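Teaching by Remote Control: What a Wheelchair Asks of a Pair of Robot Hands

Feb 25, 2018

Moving a wheelchair by its handles is a task that most people learn in one attempt. For a two-armed robot it is a closed-chain problem: both hands hold the same rigid object, so an error in one arm becomes a force in the other. The Zernau project took up this problem last August, and its answer has been to stop writing trajectories and let a human operator drive the arms remotely while everything is recorded.

The work is done in a bedroom-sized test room, with a bed and a bedside cabinet set out as they would be in a small care facility. The operator wears a headset and moves two hand controllers. Software from Flumico maps the motion onto the robot's arms, and the video and joint positions are stored against a common clock. One pass through the task, from first motion to release, is called a demonstration. The project has kept 2148 of them.

A demonstration is only as good as the operator's view. The head camera shows where the chair is in the room, but it is a poor judge of the last inch before contact. For that the operator switches to a wrist camera, where the finger and the ribbed grip can be seen side by side.

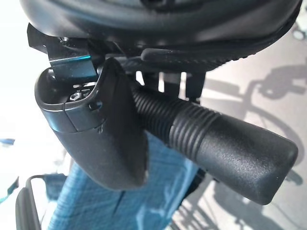
What gets recorded

Each record holds two kinds of data. The first is what the robot's cameras saw. The second is what the operator asked the arms to do, which is not the same as what the arms did. When a hand meets resistance, the commanded position runs ahead of the measured one, and the size of that gap is a usable stand-in for force. The arms have no force sensor at the wrist, so the gap is all the learning software has to go on.

The grip is the part of the task that wears operators out. Closing the fingers is simple. Placing them so that the handle will not roll when the arms begin to push takes patience, and new operators tend to close too early. The project's training notes ask them to bring the finger alongside the handle first, pause, and only then close the hand.
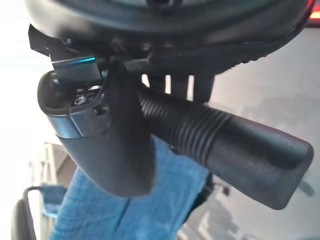

Finger against the ribbed part of the handle, seen from the wrist.

The pause has a second use. A learned policy copies whatever it is shown, including hesitation, and hesitation at random points teaches it to stall. A pause that always comes at the same point in the task does far less harm. Operators are told to do their thinking there and to keep moving everywhere else.

Two hands, one chair

Once both hands are closed, the operator's job changes. The arms have to travel as a pair. If the left controller leads by a small amount, the chair yaws; if one hand rises, the frame twists and the grips start to slide. The Seok controller, a thin layer between the operator and the motors, softens both arms after the grasp so that small disagreements are absorbed at the joints. It does not correct large ones. Those demonstrations are marked and left out of training. 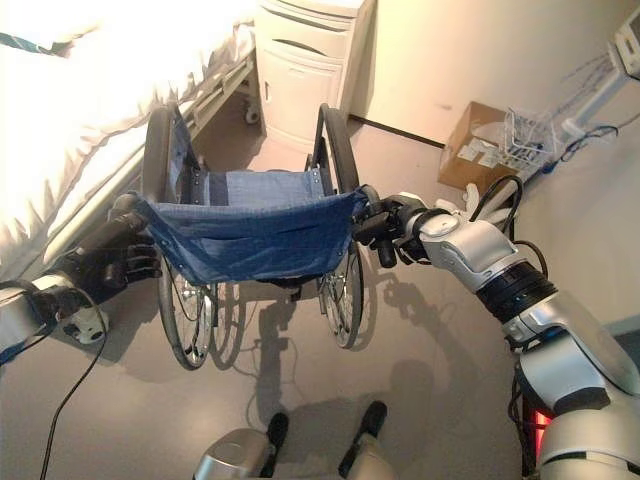

Cistberg, which trains operators for the project, would keep more of them. Throwing out the crooked runs gives you a robot that has never seen a chair drift and has no idea how to bring it back, its team wrote in a comment on the project's method, adding that an operator's recovery from a bad start is worth more than another clean pass.

The project has gone part of the way toward that view. A separate set of 79 recovery demonstrations now begins with the chair deliberately turned out of line, and the operator brings it straight before continuing. Early training with this set has made the policy slower but less likely to stop.

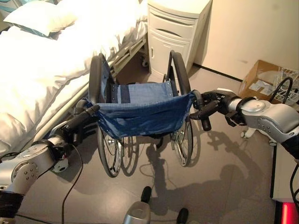 Lighting is the other open question. The policy works from images, and a strong light behind the robot puts extra edges into them that have nothing to do with the task. With the robot's own shadow lying across the floor and the shadow of a hand below the real one, an image model has two hand shapes to choose between. The project could have closed the blinds. It decided to record under 4 lighting conditions, on the grounds that a care home will not rearrange its windows for a machine.

In the latest trials the policy was given the grasp alone, with an operator standing by to take over the controls. It completed 80 percent of attempts unaided. Most of the failures came at the right hand - the cause is still being looked into, and the wrist camera's mounting angle is the first suspect. Pushing the chair any distance without an operator has not been attempted, and the project does not plan to try it until the grasp figures improve.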